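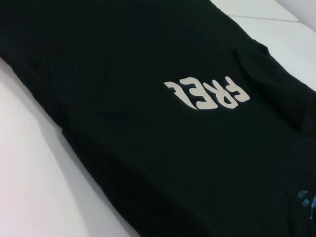
Vinzenz Sutter wrote under my last post that a folding rule nobody can check with their own two eyes has no business on the wall, and I've been chewing on that all August. He's right! Our old sheet said "lay the shirt neatly." Neatly for whom?

So we rewrote the whole thing. The Flimirness handbook now has 21 rules for cloth work with the arms, down from 52, and I love nearly all of them. My favorite is the one about starting positions. A shirt may go down at a slant, print up or print down, any way round, as long as the operator writes down which. We used to square everything up first, and then we were so surprised when the arm only knew square shirts.

I'm also very fond of the rule on dark fabric. Black cotton on a white top gives you a lovely clean outline, but the folds inside it are hard to read – so a black shirt with big pale lettering gets used before a plain black one. The word FREE in cream letters tells you right away which way the shirt is facing, even upside down. Rule 14 used to be a full page on this. Now it's two lines.

And then there's the grip rule, which Hollenstein and I argued over until well past 7 p.m. We settled on this: take hold of cloth, keep off the print if you can, and never pull against a seam to get a crease out. If the fabric bunches, let go and start over. Write down the restart too, please – a log with only good runs in it is no use to the next person. 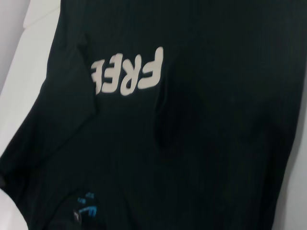
What's still open

Gretwood wants a cap on how many runs one shirt can do before it's retired. I said 71, mostly to get the talk going, and now it's in the draft, oops. If you've got a better number and a reason for it, the comments are open.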